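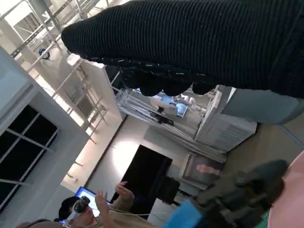
Look up! Metal bars criss-crossing under a bright ceiling.

What's a truss?

A truss is a frame made from lots of bars. Long ones, plus slanty ones – the slanty ones are the clever bit. They make triangles!

Why triangles? Push on a square and it goes wonky. Push on a triangle and it stays put. Try it with paddle pop sticks and pins (ask a grown-up).

Trusses hold up roofs, bridges, even cranes. Strong but not to heavy. You can hang lights off them too, like the little round blue and white one.

Your turn – any trusses at your school? Check the gym. Draw one and colour the trianlges in.

Last updated 09/12/2018
8 comments
Contact Waruston Kids | Back to top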